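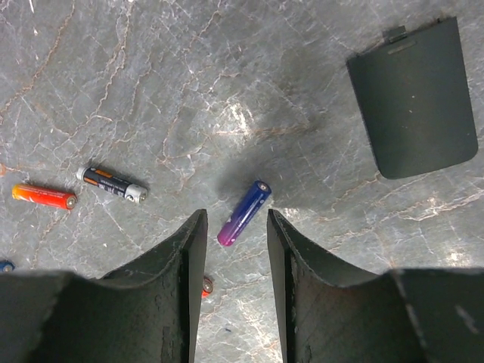 Issue 80 | Page 6

Loose cells and open shelves

By Taras Bilyk

Most kitchens hold two kinds of stock that are handled daily or nearly so and stored badly. The first is batteries. The second is the crockery in current use, as distinct from the set kept behind a cupboard door. Both suffer from the same fault, in that they are put down wherever the hand happens to be.

Batteries first. A mixed lot, with a blue and purple wrapper next to a red-orange one and a black one with silver ends, says nothing about charge. The wrapper gives the maker, the type and usually a date, in print that many people can't read without glasses. Savita Sachdeva, who ran the stores at a school in Tonville before turning to household work, sorts them in a fixed order: size, then chemistry, then date. Rechargeable cells go in their own box. Any cell with a torn wrapper or a crust at the terminal is taken out and goes to a collection point.

Cells of different makes or ages should not share an appliance. The weakest runs down first and is then driven by the others, and a cell treated in that way is more likely to leak. Sachdeva keeps sets together with a paper band and writes the month on it. She owns a meter, a plain Emier model, and reads each doubtful cell under load. Without a load, a tired alkaline cell can still give a respectable figure.

Battery covers are a separate matter. A dark plastic cover that has parted from its remote control looks much like any other. They should be taped to the appliance until the cells are in.

Storage is simple. The box should be dry, kept at room temperature and lined with something that does not conduct. Keys, coins and foil stay out of it. The refrigerator offers no useful gain and brings a risk of condensation. Button cells need a closed container that a child can't reach, and this applies to spent ones as well.

Crockery takes more room and rather less thought. Ostap Palamarchuk, who fits kitchens for Derkach, treats an open shelf as working space and sets its load by use. He measures the mug with its handle, which on a large one can mean some 200 mm of shelf once clearance is allowed for. He leaves 80 mm between the rims and the tier above, so that a hand can go in over the front row.

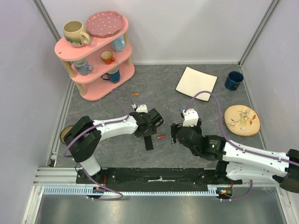

Three tiers in pink with light wooden posts. The top one takes a drip-glazed mug and a dotted plate with a scalloped edge.

Handles should point the same way, to the side of the hand that reaches for them. A mug behind another mug is acceptable if the front one is small. Plates are harder to place. A single plate lying flat beside a mug uses as much shelf as two mugs would, and a square plate turned at an angle uses more again. Palamarchuk would put flat pieces in an upright rack and leave the tiers to the mugs.

Painted plates, such as one with a bird on a branch, are better kept apart from the daily stack. If they must be stacked, a sheet of felt goes between them.

The usual mistake is to buy the shelf before measuring the crockery. Palamarchuk asks customers to set out a normal day's mugs and plates on the worktop first. For a household of four that tends to come to eight mugs and six plates, and the shelf is chosen from there. Anything left over goes back in the cupboard.

Wall-hung shelves, and the fixings they need, are covered in the July issue.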